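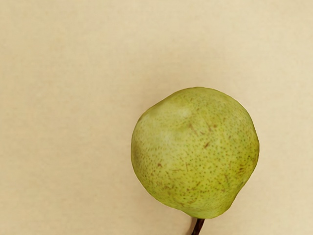
The pear from the simulated sorting set, seen from overhead. Render supplied with the Hedumine kit.

Hedumine open day, Lillville, 20 June 2024

Vigfúsdóttir opened its Lillville workshop to growers and packers for the afternoon, and we went along to look at Hedumine, a picking and grading kit for small packhouses. The price on the sheet is 3320 euros for the software and camera mount. The arm is extra.

Most of the demonstration took place on a screen. The kit is set up in simulation first, with rendered fruit on a plain surface, and a buyer can change the fruit, the light and the marks on the skin before any hardware arrives. The library has 363 fruit models. The pear we were shown is green and densely speckled, with a short brown streak near the top and a few small blemishes, and the grading rules let you decide how much of that to accept. We would want looser settings than the ones supplied, as light russeting sells perfectly well at our end.

The stem matters too. The software plans a grip that keeps clear of it, and you can set the margin yourself. The menus were easy to follow – the manual less so.

We asked about bruising and were told that figures from the trial at Vunby will be ready in July. There is a 30 day return period on the software, but the mount is not covered. Support is by email only for the first 2 years.

Tea was served in the yard. Parking is on the lane behind the workshop, and the gate is locked at five.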